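Season Pass Prices at Fustbridge

The ski field at Fustbridge has published its prices for the coming winter, and the adult season pass stays at 89 dollars per month for members who pay in parts. Day tickets become a little more expensive, with 60 dollars for the beginner lifts only.

The biggest change is for people who come from Wakau. The morning bus will leave from the Te Moana parking lot, and the trip is free with any pass. Last winter the bus was often full before seven, so a second one will run during school vacation.
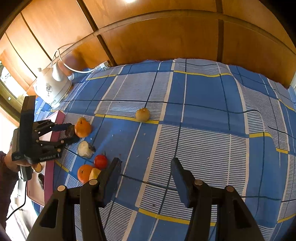 Passes can be ordered until the end of March at the old price. After this, children under 7 still ski free, but they need a printed card — please bring a small photo to the ticket office. Rental skis from Trovico must be reserved 2 days before.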